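Shelf Life and Filling Temperature of a Bottled Hibiscus Drink
Student project report, Food Processing course, second year
Author: Seidu Abubakari

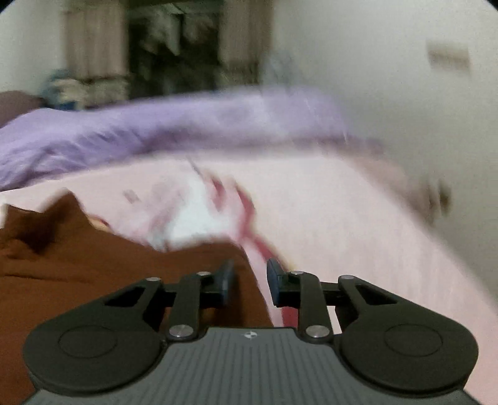 Figure 1. Gripper above a bed with a pale pink sheet.

1. Background

Hivum is a hibiscus drink made by Antwi, a small producer which sells to school canteens and to shops near the bus station. The drink contains water, dried hibiscus flowers, sugar, ginger and a little lemon juice. It is filled in glass bottles with metal caps and it has no preservative. The owner wishes to sell also in towns which are farther away, and for this she needs a longer shelf life. At present the label gives four weeks.

During my placement in September I was asked to look at the filling step. The complaints from the shops were always of the same kind: a bottle had become cloudy, or the cap made a strong noise when the customer opened it. Both signs suggest yeast. The flowers and the sugar are boiled for a long time, so it was reasonable to suspect what happens after the boiling.

2. Aim of the project

The aim was to find out if the temperature of the drink at the moment of filling has an influence on spoilage, and if the producer can keep a higher temperature with the equipment which is already there. Buying a new filling machine was outside the project. The owner has a quotation for one from Maltora, but the price is above what the business can pay this year.

3. How the drink is produced

The flowers are washed and put in a steel kettle with cold water. The kettle is heated by gas until boiling. After the boiling the liquid is passed through a cloth, then the sugar, the ginger juice and the lemon juice are added, and the kettle is heated again. When the drink is ready it goes by a short hose into the filler, a second-hand Volumetti with two nozzles. One worker puts the bottles under the nozzles and another one closes the caps by hand. The closed bottles are laid on their side for a few minutes, so that the hot drink touches also the inside of the cap, and after this they are cooled in a bath of tap water.

The small tank on top of the filler has no heating and no lid. I noticed this on my first morning, but at that time I did not understand that it was important. The workers take a pause in the middle of the filling to bring more bottles from the washing room, and during this pause the drink stands in the open tank.

4. Method

I followed one full production batch of 311 bottles. Before starting I checked the thermometer in boiling water and in melting ice. It was correct in both.

The temperature was measured in the kettle, in the tank of the filler and in the bottle directly before closing. I did not measure every bottle, as this would have made the work of the others too slow. I took a bottle from the beginning of the filling, some from the middle, some after the pause and some from the end. Each of them received a number on a piece of tape, and the same number was written in my notebook together with the time and the temperature.

The numbered bottles were kept in a cupboard in the school laboratory, without cooling, because the shops also keep them without cooling. Every week I looked at them against the light for cloudiness and sediment. At the end of the storage I opened them, noted if there was gas, measured the pH and made a plate count for yeasts and moulds. My supervisor helped me with the plates, as I had made this kind of count only once before.

5. Results

The pH was low in every bottle that I opened and it changed very little during the storage. Acidity was therefore not the reason for the difference between good and bad bottles.

In the kettle the temperature was high enough from start to finish. In the tank of the filler it went down slowly during normal work and quickly during the pause. The bottles filled directly after the pause were the coldest ones of the batch. The bottles from the end of the filling were also colder than the first ones, as there was then only a thin layer of drink in the tank.

All the bottles which became cloudy belonged to the group filled after the pause. The bottles from the beginning stayed clear until the end of the storage, and their plates showed no growth. One bottle from the last part of the filling was clear to the eye but gave a few colonies of yeast on the plate.

The taste was judged by me and by 2 classmates only, so I do not want to say much about it. We found the ginger a little weaker after storage. The colour moved from red towards brown, and this was the same for warm and less warm filling.

6. Discussion

The results agree with what our course book says about hot filling of acid drinks: the product must be hot enough to clean the bottle and the cap from inside. When the drink waits in an open tank it loses this ability, and the long boiling before cannot help any more.

There are weak points in my work. I followed one batch and not several, and the weather was warm on that day. In the cold months the loss in the tank is probably larger. I also did not test the bottles after washing, so a part of the yeast could come from there — the washing water is changed when somebody finds it dirty, without a fixed rule.

7. Recommendations to the producer

Bring all the clean bottles to the filler before the filling begins, so that no pause is necessary. A batch needs nearly 300 bottles, and there is enough place for the crates along the wall.

Put a lid on the tank of the filler. The local metal workshop can make it from stainless steel.

Fix a lowest temperature for the tank and write it on the wall. If the thermometer shows less, the drink goes back to the kettle.

Keep a few bottles from each batch, with the date on them, and do not change the label until these have been checked.

The owner has already started with the first point. The lid was ordered but had not arrived when my placement ended.

8. Thanks

I thank the workers of the filling room, who answered my questions while their hands were full, and my supervisor for the correction of the first version of this report.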